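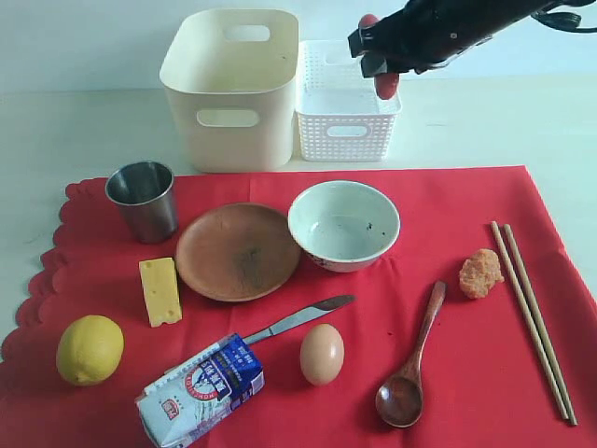 Bin and basket side by side on a white tabletop.

Section 2: Setting Up Your Sandska Countertop Dishwasher

Read this section before you plug in the machine. It covers choosing a place, connecting the hoses or filling the tank by hand, the first empty run, and loading. Daily programs are in the next section. Cleaning and descaling are at the back of the guide.

Clear the counter or table before you begin. Bins and baskets are useful for holding the loose parts and the dishes you move out of the way. Keep the small parts bag with the machine until setup is finished.

What is in the box

Dishwasher with upper and lower racks fitted
Cutlery holder
Inlet hose with two rubber washers
Drain hose with clip
Filling jug, 500 ml
Rosser faucet adapter
Salt funnel
Parts bag (spare washer, hose clip, rack stop)

If anything is missing, contact the store where you bought the machine. Have the serial number ready. It is printed on the label inside the door, on the left edge.

Choosing a place

Place the machine on a flat, firm surface that can carry its full weight with water and dishes inside. Folding tables and rolling carts are not suitable.

1. Measure the space from the surface to the underside of any cabinet or shelf. You need 590 mm of clear height to open the tank lid on top.

2. Check that the door can open all the way down without hitting a faucet handle, a drawer pull or the edge of a sink.

3. Make sure a grounded outlet is within reach of the power cord. Do not use an extension cord or a power strip.

4. Take any cloth or mat off the surface where the machine will stand. The feet need to sit directly on the counter. Fabric under the machine can block the air openings in the base and will hold water if there is a leak.

5. Lift the machine into place with a second person. Hold it by the base, one person on each side. Do not lift it by the door or the tank lid.

6. Turn the front feet by hand until the machine stands level. Open the door halfway and let go. If it swings to one side or the latch does not line up, adjust the feet again.

Caution: Do not place the machine over or next to a stove, heater or open flame. Steam comes out at the front when the door is opened after a wash, so keep paper, books and unsealed wood shelving away from that area.

Removing the packing parts

7. Open the door and pull out both racks.

8. Remove the foam block behind the lower rack and the tape across the lower spray arm.

9. Spin both spray arms with a finger. They should turn freely and not touch the racks.

10. Lift out the round filter, check that no foam has fallen into the opening, and put the filter back. Turn it clockwise until it stops.

Note: The machine was tested with water at the factory. A few drops in the bottom of the tub or in the drain hose are normal.

Connecting to a faucet

Skip these steps if you will fill the tank with the jug. You can change from one method to the other at any time.

The Rosser adapter fits most kitchen faucets with a removable aerator. It does not fit pull-out sprayers. If your faucet has a pull-out sprayer, use the jug or have a plumber fit a separate valve under the sink.

1. Unscrew the aerator from the faucet and keep it somewhere safe.

2. Put one rubber washer in the adapter and screw the adapter onto the faucet by hand.

3. Put the second washer in the inlet hose. Screw the hose onto the adapter.

4. Screw the other end of the hose onto the inlet at the back of the machine. It is marked IN.

5. Open the cold water slowly and look at both ends of the hose. If water appears, close the faucet, undo the joint, straighten the washer and tighten again. Use your hands only — a wrench will crack the plastic nut.

Caution: Close the faucet when the machine is not in use. Do not leave the inlet hose under pressure overnight or when the home is empty.

Filling by hand

1. Open the tank lid on top of the machine.

2. Pour in clean, cold tap water with the jug. Pour slowly and stop when the FULL light comes on and the machine beeps.

3. Close the lid until it clicks.

Do not fill the tank with hot water. Do not add detergent, vinegar or rinse aid to the tank. If too much water goes in, the extra runs out through the overflow at the back and onto the counter. Wipe it up before you start a program.

Fitting the drain hose

Push the drain hose onto the outlet marked OUT and slide the clip over the joint. Lay the free end in the sink so that it cannot move, or lower it into a bucket on the floor. The bucket must be large enough for a full wash and rinse. Empty it before every program.

The end of the drain hose must not be under water. A submerged hose can draw dirty water back into the machine. Check also that the hose has no sharp bends. If it is too long, shorten it with scissors; do not coil it behind the machine.

First run

Run the machine once with no dishes and no detergent.

1. Plug in the power cord and press the power button. The display shows the last program used at the factory, which may be any of them.

2. Press PROGRAM until the Rinse light comes on. The Rinse program takes 13 minutes.

3. Close the door firmly and press START.

4. Stay near the machine and watch the hoses. You will hear the pump start, stop for a short time, and start again.

5. When the program ends, wait for the beep before you open the door. Look under the machine with a flashlight. The counter should be dry.

If the display shows E2, the machine has not received enough water. Check that the faucet is open, or fill the tank again. If the code comes back, turn off the power and see the table of codes at the end of the guide.

Salt and rinse aid

If your tap water is hard, fill the salt container before the first wash with dishes. Use only coarse dishwasher salt, such as Gromis. Table salt contains fine particles that will clog the softener. Unscrew the cap in the floor of the tub, set the funnel in the opening and pour until the container is full. Some water will spill out. This is normal. Wipe away loose grains, replace the cap, and run the Rinse program again right away so that salt does not sit on the steel.

Rinse aid goes in the small compartment inside the door. Fill it to the line and close the cover. One filling lasts through many washes. Turn the dial to a higher setting if glasses come out with water spots, or to a lower setting if they have a bluish film.

Loading cups and small items

Scrape off food before loading. You do not need to rinse dishes under the faucet first.

1. Set cups and glasses upside down in the upper rack, tilted so that water can run off the base.

2. Stand small stainless steel cups between the pins. They are light and can flip over in the spray, so place a heavier mug on each side.

3. Keep stainless steel apart from silver or silver-plated pieces. Contact between the two during a wash can leave marks.

4. Spin the upper spray arm once more to see that no handle is in its path. 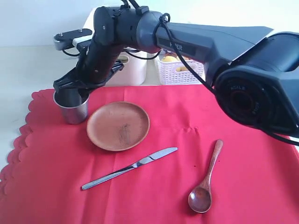

Loading plates and cutlery

1. Stand plates in the lower rack, all facing the same way, with the largest at the back.

2. Put pots and deep bowls at the sides, open end down. Do not lay a bowl flat over the spray arm.

3. Place forks and spoons in the cutlery holder with the handles down. Place knives with the blades down.

4. Push in both racks until they touch the back, then close the door.

Do not wash cast iron, wooden boards, glued handles, crystal or plastic that is not marked dishwasher safe. Thin plastic lids belong in the upper rack only.

Questions about this section can be sent to Areck customer support, attention Aino Savolainen. Include the serial number and, if there is one, the code shown on the display.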